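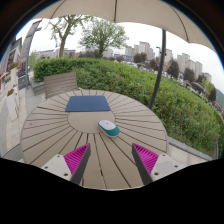
4. Recording the mouse-to-mat task outdoors

I'm going to assume you've been through section 3 and your gripper opens and closes without sticking. If it sticks, go back, because you'll hate the next hour otherwise.

The task is simple: pick up the computer mouse, set it down on the blue mat, let go, back away. We use it as the outdoor half of the Zullanitz set, and I like it a lot! A mouse is smooth and curved, so a policy that learned to grab boxes gets a real surprise.

4.1 Before you start

1. Pick a table you can walk at least halfway around. Round is great. A slatted top is fine too, and I'd even say go for it, as the grooves give the tracker plenty to hold on to.

2. Put the mat on the far half of the table, flat. Smooth the corners down with your hand.

3. Put the mouse closer to you, at an angle. Change the angle every episode. Nobuhle Hlongwane went through our first batch and found I'd pointed it the same way nearly every time (sorry, Nobuhle), and the policy had learned exactly that.

4. Check both finger pads. The ridges should face each other and the screws on the mount plates should be snug.

Note: Leave the background alone. Chairs, umbrella poles, hedges, buildings — all of it can stay. We want the variety.

4.2 Recording an episode

1. Hold the gripper open with the mouse ahead of the fingers, stopping well short of it. Hold still for a slow breath. Nurkevex uses that pause to find its starting pose.

2. Move in at a normal speed. I know it's tempting to creep. Don't.

3. Close on the sides of the mouse, lift it a hand's width, and carry it over to the mat.

4. Lower it until it touches, then open. Please don't drop it from up high, even if it lands nicely.

5. Back off and press stop.

Keep each episode under 60 seconds. If you fumble the grab, try again in the same take and tag it "regrasp". Those takes are useful, so don't delete them.

Caution: Keep your free hand out of view between start and stop. I lost 13 episodes that way in September.

4.3 How many, and what we got

Our outdoor set came to 1603 episodes. Trained on indoor takes alone, the policy mostly fell apart on a patio table. With the outdoor takes mixed in, it placed the mouse on the mat in about 95 percent of trials. Roland Kettle reran the test on a different table and saw the same pattern, though he had more trouble late in the afternoon when the shadows got long. We're still looking into that one.

When you're done, copy the session folder over and go on to section 5 for syncing and cleanup.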